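Kumsa opens bag and wrap collection to all tenants

22 Oct 2025 — Residents in all 373 apartments at the Kumsa complex can now hand in thin plastic bags and foam fruit netting from their bedroom and kitchen bins. A trial in 36 homes ended this month.

Bags and netting should be kept apart from food waste, said Letay Chala of Zavitz, the firm running the pickup. Tied bundles are fine. Candy wrappers still go in the regular trash.

Collection is every 2 weeks until December.

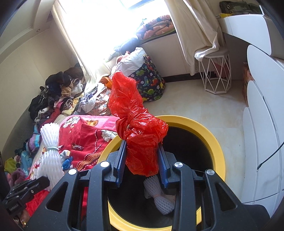 A red plastic bag over a yellow-rimmed bin, with white foam fruit netting inside.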